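# Triltetti round stool, white: my review after one summer

I bought two of these stools in the spring and I have used them almost every day until September, so I think I can now say something fair about them. I am not a furniture expert. I rent a small flat with tile on all the floors, and I needed seats which can also be a side table when guests are coming.

**Buying and delivery.** I ordered from Berkadton, who sell the Triltetti range together with other small furniture. The price was 14 pounds for one stool. Delivery took 4 days. The box was a little crushed on one corner but the stool inside had no damage. My neighbour Maureen Sowerby ordered the same one in the same week and hers came with a scratch under the seat. The shop gave her back a part of the money without any discussion.

**Sitting.** The seat is 41 cm from the floor. For me this is comfortable for putting on shoes, for peeling vegetables, and for sitting near the low table. For a full dinner it is too low, and after half an hour I want to have something behind my back. Maureen is taller than me and she does not like it at all for sitting. She keeps her plants on it.

**Stability.** It stands well on my tiles. In the first days I heard a small click when I moved my weight, and I put felt pads under it, then the click stopped. The pads must be changed sometimes because they collect dust and hair. I would be glad if the maker included a set in the box.

**The top.** This is my main complaint. The white surface is smooth and it shows everything: tea rings, pencil, the blue colour from new jeans. Soap and warm water remove most of it. One mark from turmeric is still there, and I have accepted it.

Because of this I started to cover the top with a cloth. I tried a Jikano cover with elastic, but it was made for a bigger seat and it was always turning. A simple cloth laid over the top is better. Syafiqah Tambunan, who taught me sewing, advised me to take a cotton cloth which is washed before, so it will not become smaller later. Let it hang down a little on the sides. If you sit on it, it will slide, so I take it off for sitting and put it back when the stool is a table.

**Compared with others.** Before this I had a folding stool from Nugroho. It was lighter and easier to store, but it pinched my fingers two times and I gave it away. The Triltetti does not fold, so think about where it will live.

I give it four stars from five. I will keep both, and if they start to make a grey version I will probably buy a third one for the hallway.

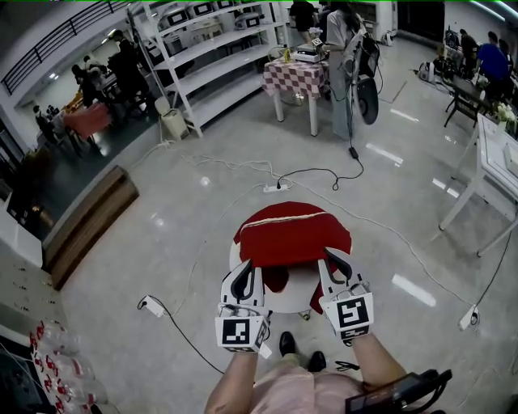
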